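Lenihan Reports Clearance-Aware Grasp Planning Method Trained Entirely on Rendered Scenes

Method scores each candidate grasp against nearby fragile objects before the arm commits to a path

For release: March

Lenihan, a developer of planning software for robotic arms, today published results for Sutanix, a method that chooses how a two-finger gripper should approach small household objects when something breakable stands close by. All training and all of the trials reported here were carried out in simulation.

Most grasp planners rank candidate grasps by how firmly the fingers are expected to hold the target. Clearance is checked later, as a pass or fail test on the finished path. Sutanix moves that check forward. Each candidate receives one score that combines expected hold with the smallest gap between any part of the arm or gripper and any other object, measured along the full approach and the full retreat.
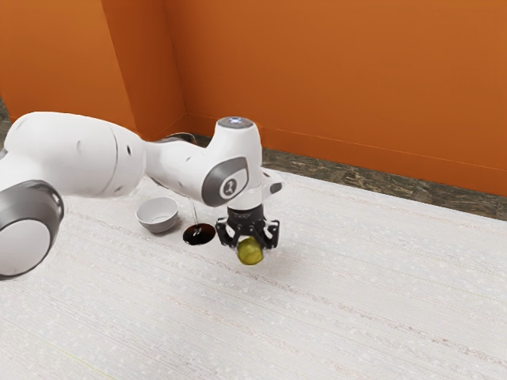

The test set consists of 1,269 simulated episodes. In each episode a small object must be picked up from a flat surface and moved to a given position without contact between the robot and anything other than the target. Targets include fruit and other compact items with rounded sides. Object positions are drawn at random, and the arm starts from one of 31 joint configurations. An episode is recorded as failed if the target is dropped, if another object is touched, or if the time limit runs out.

"The common failure was on the way out," said Ifeoma Ekwueme, who leads the planning group at Lenihan. "The fingers would close well, the lift would begin, and then the wrist housing would swing through the space where the glass was. Scoring the retreat together with the approach removes most of those cases before anything moves."

Clear objects were treated as a separate problem. Stemmed glassware returns few reliable depth points, and a planner that depends on depth alone may treat the bowl of a glass as free space. Sutanix uses color images to estimate an outline for such objects and then fills that outline with a solid keep-out volume.
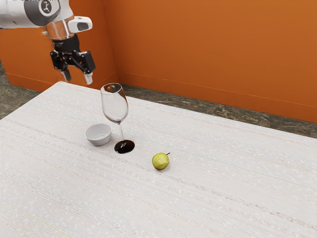
Of the full test set, 723 episodes placed a transparent object within one gripper width of the target. These are reported separately in the technical note, along with the seven object layouts that the method handled worst. In most of those seven, the keep-out volume was drawn too large and the planner rejected every grasp. The group regards this as the safer error, but it is still counted as a failure.

Norbert Havlíček, who wrote the scene generator, said the rendered setting was kept plain on purpose. "Wall color, floor and table surface stay fixed in this set. We wanted differences in the score to come from the objects and the arm. Varied backgrounds are a different test, and we have not run it yet."

The method adds planning time, mainly in the retreat calculation. Grasps with a low hold score are discarded before that stage — a setting users can change. Sutanix does not model liquid, soft packaging or objects that roll after release, and no claim is made for results on physical hardware.
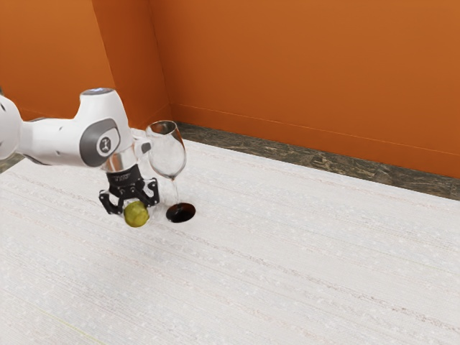

Availability

The technical note, the scene generator and the full list of episode settings are available on request to research groups. The planner itself will be offered as a module for Arken, the company's existing motion software. Current Arken license holders will receive it at no added charge in the next scheduled update.

A second study, to be led by Ya-wen Yang, will repeat the transparent-object episodes on a physical arm, using the same start configurations.

About Lenihan

Lenihan develops motion and grasp planning software for research laboratories and equipment makers. Its products include Arken and the Troltley calibration tools.

Press contact: Pádraig Rafferty, Communications, Lenihan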